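Rarnar Tray Jigsaw (small square) -- review
Posted 26/04/2021 in Puzzles and Table Games

Summary: a small square children's jigsaw supplied in its own tray. Good cut, good colour, tray border better than most at this price. Storage is the weak point. Recommended with reservations, which are set out under "Tray" and "Keeping it together".

What was tested

Two copies of the same puzzle, bought separately. The first came from Nogueira in December and has been in regular use since then. The second was ordered from Drallon later on, to check whether the fit of the pieces varied from one copy to another. For comparison I also had a Godon tray puzzle of similar format, bought second-hand and complete.

Neither Rarnar copy was supplied by the maker. Both were paid for at the full shelf price.

Tray puzzles of this type are sold on the picture, and the picture matters to the child. It has little bearing on whether the thing is still usable after a few months. I have therefore spent most of this review on the cut, the tray and the surface it is used on.

Format

The tray is a shallow square with a raised border, and the pieces sit inside it. There is no separate box. The puzzle is sold in shrink film, and once the film is off there is no lid or bag to replace it. The Godon puzzle has the same arrangement, so this is a fault of the category as much as of the product.

The small size has practical advantages. It can be held in one hand when complete, it fits on a high chair tray or a seat-back table, and it can be finished before the child loses interest. The first few attempts took our tester 14 minutes on average. After a week or so of repeated use this had dropped to 7 minutes and then stayed there. An adult will do it in very little time and should not expect to be occupied.

Cut and fit

The pieces are of the ordinary interlocking kind, with knobs and matching recesses. The knobs are large in proportion to the piece, which suits small hands and makes it plain when a piece is the wrong way round. On both copies the pieces went in with light finger pressure and stayed in when the tray was tilted. Neither copy held when the tray was turned over, and I would not expect it to.

There was a slight difference between the two. The Drallon copy was tighter from new, to the point where the last piece had to be pressed down at two corners in turn. After repeated assembly it loosened and the two copies are now hard to tell apart by feel. Pieces can be swapped between them, so the same cutting pattern has evidently been used for both.

Edges are clean. One piece on the Nogueira copy had a small whisker of card at the base of a knob, removed with a fingernail. No lifting of the printed layer has been seen on either copy, although I did notice a faint whitening along the neck of one knob where it had been bent. Anyone who wants to keep the puzzle in good order should discourage levering pieces out by the knob. Pushing up from a neighbouring gap is gentler, provided there is a gap.

Print

The illustration is a cartoon in strong, flat colours: blue, yellow, orange, red and white. These are well separated, and a child who sorts by colour before shape will make progress quickly. Most pieces carry at least two colours, so there are few of the plain single-colour pieces that cause trouble in larger puzzles.

The surface has a moderate sheen. Under a ceiling light this is not a problem. Under a desk lamp set low, I had to move the lamp to read the darker parts of the picture.
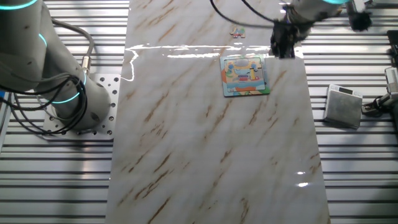 Test copy on the marble-pattern top, one piece still to go in.

Tray

The border is printed in light blue and white. It is a sensible choice. The pale edge stands apart from the stronger colours of the picture, so the limit of the working area is obvious, and a child can see where an outside piece has to stop. The Godon tray carries its illustration out over the border, which looks more attractive in the shop and is more confusing in use.

The gap left by a missing piece shows as a light grey shape against the picture. This is useful. The outline of the gap can be compared directly with the outline of the piece in the hand, and our tester began doing this without being told. It also means an incomplete puzzle is noticed at once from across the room.

The tray is less good as a container. The border is high enough to stop pieces sliding sideways while the puzzle is being made, but it will not hold a heap of loose pieces if the tray is carried at an angle. The tray flexes when lifted by one corner. On the older copy this has produced a shallow bow, visible when the tray is set on a flat surface and pressed at opposite corners. It has had no effect on assembly so far.

I would have preferred a finger notch in one side of the border. Without one, the first piece has to be got out by tipping or with a fingernail, and tipping generally brings out several more.

Working surface

I tried the puzzle on carpet, on a plain wooden table and on a glossy marble-pattern panel.

Carpet is poor. The tray rocks, and loose pieces landing picture side down are difficult to pick up.

The wooden table was satisfactory in every respect.

The glossy panel gave mixed results. Loose pieces slide on it readily, so they can be pushed into place beside the tray with one finger and turned without being lifted. The tray slides just as readily, and pressing a piece home from the side will move the whole puzzle. A thin non-slip mat cut to the size of the tray cured this. The panel also reflects bright light as a narrow line of glare, and I found it better to place the puzzle away from that line. The brown and tan veining did not hide the pieces, whose colours are much stronger.

Keeping it together

The central difficulty with any lidless tray puzzle is the odd piece. With the tray full, the puzzle stores flat and can be stacked or stood on a shelf, though it should not be stood upright without a band around it. With one piece out, that piece has no obvious home and will be left wherever it was last put down.

Three arrangements were tried:

A wide elastic band. Cheap and quick. It marks the border after some time and does nothing for loose pieces.

A zipped document wallet. The best of the three. The tray goes in flat, loose pieces stay with it, and the contents are visible.

A shallow biscuit tin. Works well, but takes up far more shelf than the puzzle deserves.

If you own more than one puzzle by the same maker, mark the back of every piece in pencil with a letter for the set. I did this with both copies and it has already settled one mix-up. Ink is not advised, as the backing is absorbent and a felt pen spread on the piece I used as a trial.

Cleaning

A barely damp cloth removed dried juice from the printed side without damage. Dry it straight away. The backing should be kept away from water entirely. A piece left on a wet draining board swelled at one edge and took a day under a heavy book to go back to a usable thickness. It still goes in a little stiffly.

Durability

I put the Nogueira copy through 160 assemblies, recorded by tally on the inside of a cupboard door, and then compared it with the newer one. The corners of the pieces have rounded very slightly. The picture shows light rubbing at the tips of the knobs. The fit is looser but still adequate, and a completed puzzle can be carried level from one room to another. I consider this a good result for card.

Comparison with the Godon

The Godon has the thicker tray and a notch for lifting pieces. Its cut is less consistent: several pieces will go into the wrong position with modest force, which is a serious fault in a puzzle for this age. The Rarnar never allowed this. On colour and legibility of the border the Rarnar is also ahead. On rigidity it is behind.

If both were priced the same I would buy the Rarnar and a document wallet.

For

Accurate cut, no false fits
Strong, well-separated colours
Pale border marks the working area clearly
Holds its fit under heavy use

Against

No lid, bag or box
Tray flexes if lifted by one corner
No finger notch
Slides on glossy surfaces without a mat

Rating: 4 out of 5 for the puzzle -- 2 out of 5 for storage.

Availability: Drallon listed it as in stock when this review was written. Nogueira had the larger format only. I have not tested the larger format and would not assume that the tray is any stiffer.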